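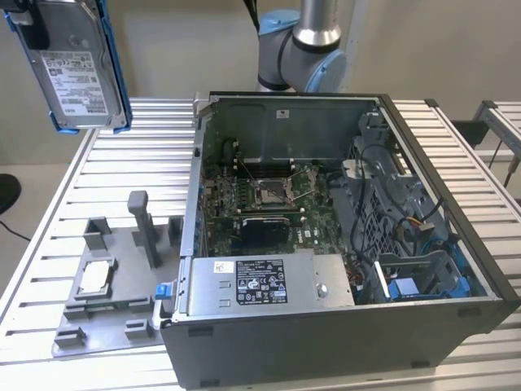 Aufgeschraubter PC auf dem Werktisch, mit Dell-Logo auf der Hauptplatine

Häufige Fragen zum Familienarchiv Restirdale

Stand: 29.05.2020

Wer steckt hinter der Seite?
Hauptsächlich ich, Yufang Jin. Ich sammle seit Jahren Briefe, Fotos und Haushaltshefte aus den Familien, die früher in Restirdale gewohnt haben. Beim Abschreiben hilft mir Junhao Shao, der alte Handschriften viel flüssiger liest als ich (und mich das auch gern merken lässt).

Was findet man bei euch?
Im Moment 60 Kästen. Am meisten angeschaut wird der Nachlass Carvalho: 17 Fotoalben, ein Stapel Postkarten und ein Rezeptheft mit Flecken auf fast jeder Seite. Ich liebe dieses Heft!

Wie lese ich eine Signatur?
Erst kommt der Familienname, dann der Kasten, dann das Stück. Carvalho 22/4 ist also das vierte Stück in Kasten 22. Steht ein »a« dahinter, gehört noch eine Beilage dazu, meistens ein Umschlag oder ein Zettel.

Auf einem Foto erkenne ich meine Großmutter. Was nun?
Bitte unbedingt schreiben! Felista Mollel hat uns im März gleich eine ganze Hochzeitsgesellschaft benannt, vorher stand da nur »Gruppe vor Haus«. Am besten die Signatur angeben und die Personen von links nach rechts aufzählen. Wer unsicher ist, setzt ein Fragezeichen dahinter, das übernehme ich dann genau so.

Nehmt ihr auch Originale an?
Ja, aber bitte vorher melden. Wer sich nicht trennen mag, schickt einen Scan mit 600 dpi oder leiht uns das Stück für ein paar Wochen — beides ist völlig in Ordnung. Gerahmte Bilder nehme ich zurzeit nicht, das Regal ist voll.

Darf ich Bilder weiterverwenden?
Privat gern, mit Signatur und dem Zusatz »Familienarchiv Restirdale«. Für Bücher und Ausstellungen bitte kurz fragen. Bei der Sammlung Ilomby entscheidet Zhenhua Ding, da leite ich die Anfrage nur weiter.

Warum fehlt bei manchen Stücken das Datum?
Weil keins draufsteht. Ich schätze ungern nach Hutmode — damit lag ich schon zu oft daneben. Ist ein Fotograf angegeben, steht er in der Zeile unter dem Titel.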